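Two hands, one board: how Jevelness is choosing a gripper
16 April 2022

The engineer who runs hand trials at Jevelness did not set out to compare fingers. The job, when it landed last November, was to pick a controller for a two-armed machine that would put small parts where they belong. "We had the arms already," she says. "The argument was meant to be about software. Then we watched the hands for a day and changed the plan."

The test they settled on is a sheet of outlines and a set of blue parts. Each part has a place, and the arms have to put it there. The layout came from Gilivberg, a supplier that uses something like it for its own acceptance checks, and Jevelness changed the spacing to suit longer fingers.
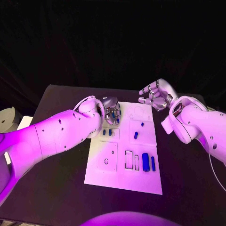
She has two controllers on trial, Aoki and Jatedar, and both drive the same multi-fingered hands. A run lasts 30 minutes. So far the team has logged 1207 placement attempts, and she reads the log every evening before going home.

"Aoki is quicker to the part," she says. "It gets there and closes. If the part is standing up, that's fine. If it's lying down, it often closes on the wrong bit and has to let go." Jatedar is slower on the approach and tends to pause over the board before it commits. She found that annoying at first. "I kept thinking it had crashed. I'd have my hand on the stop button."

Pegs are the hardest. A thick cylinder can be held badly and still go in, but a thin one tips between the fingertips and then sits at an angle over its hole. The team tried softer fingertip pads for a fortnight and went back to the hard ones, which wore better and were easier to clean.

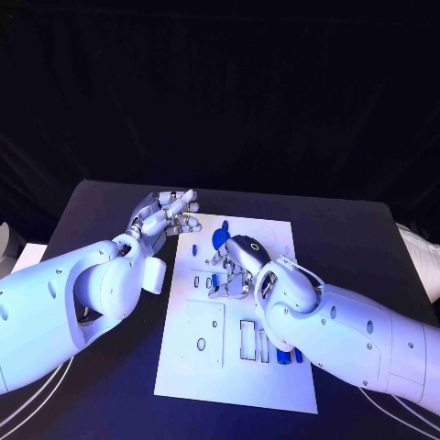
Asked why she did not simply fit a pair of two-finger grippers, she says they did, for the first month. "They were good. For pegs they were better than what we have now. I'd say so to anyone." The trouble came with the wider parts, where the jaws had to open so far that they knocked the neighbours. Changing jaws between parts took longer than the placing did.

Lighting has been another argument. The head camera copes well with strong colour as long as it does not change during a run, and the black curtain stops it picking up the rest of the room. She would like to repeat the whole set in ordinary daylight before signing anything.
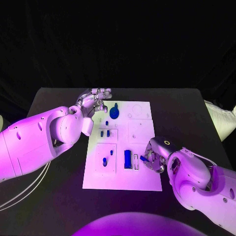

The right hand holding a small blue peg at the edge of the board.

Cables are on her list as well. One snagged in the second week and cost them an afternoon, and the routing still isn't how she wants it.

She expects to recommend Jatedar, with the approach speed turned up. The hands will stay as they are until the next budget. "I'd still like the old grippers on a shelf somewhere near," she says.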